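Clitska Haruna Grout Sealer, Clear, Low Sheen

Home / Tile and Stone / Sealers / Haruna

Item: Haruna Clear
Maker: Clitska
Finish: low sheen, does not darken light grout
Use on: cement grout, unglazed tile, slate, terracotta
Do not use on: epoxy grout, glazed tile faces, glass tile, polished marble
Base: water
Shelf life: 10 months unopened

In stock. Ships from our Calluvitz warehouse.

Product details

Haruna is a water-based sealer for cement grout and porous tile. It soaks into the joint and slows down the rate at which water and soap get in. It does not form a thick film on top, so there is nothing to peel later. Most customers buy it for bathrooms, laundry rooms and small entryways.

The sealer goes on milky and dries clear. On white and light gray grout you should not see a color change. On dark grout, especially charcoal and black, you may see a very slight deepening after the second coat. If the color matters to you, test it inside a closet or behind the toilet first and let the test patch dry overnight before you decide.

New grout needs to cure for 7 days before sealing. Old grout can be sealed once it is clean and dry all the way through. A shower that is used every day usually needs two full days without water, with the fan on or a window open.

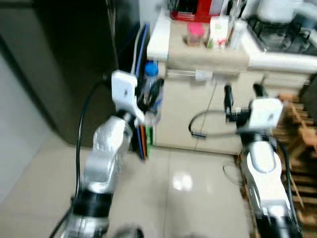 Cleaning is where most of the work is. Use a neutral tile cleaner and a stiff nylon brush, then rinse twice with plain water. Skip vinegar and other acids, which eat at cement grout. Soap film is the most common reason a sealer fails to soak in. If water beads on the joint before you have put anything on it, there is either soap film or an old sealer still there, and it has to come off. Endex stripper will remove most water-based sealers.

How to apply

Shake the bottle and pour a small amount into a tray. Work in sections you can reach without kneeling on wet sealer — start at the far corner and back toward the door. Brush it along the joints, wait five minutes, and wipe the tile faces with a dry cotton cloth. Change the cloth when it stops picking up liquid. Sealer left on a glazed face dries to a haze.

Put on the second coat after two hours. Keep the floor free of foot traffic until the next morning and keep water off it for 24 hours. Room temperature should stay below 90 degrees while you work. In hot weather the sealer can skin over in the tray, so pour less at a time.

Sizes

Pint: one small bathroom floor, two coats
Quart: floor and shower walls
Gallon: pro size, sold by the case to trade accounts

Coverage depends on joint width and tile size. A gallon covers up to 1,000 square feet of large-format tile with narrow joints. Mosaic sheets have far more grout and use much more sealer — buy the next size up.

Questions from customers

Can I seal over colored caulk?
No. Sealer does not soak into caulk and will stay tacky. Tape it off or wipe it right away.

How often do I need to redo it?
Put a few drops of water on the joint. If the grout turns dark within a minute, it is time for another coat. Shower floors need it more often than walls.

Will it stop mildew?
It helps keep moisture out of the joint, but it does not kill mildew. Clean any mildew off before sealing.

Customer review, Chrysanthi Zervas
Used the quart on a hall bath and had a third of it left. The smell was mild and gone by dinner. I missed a spot of haze by the tub and had to rub it out with a damp white pad, which took a while.

Returns

Unopened bottles can be returned with a receipt. We cannot take back opened sealer or anything that has been frozen. For trade accounts and case pricing, ask for In-ho Ban at the order desk.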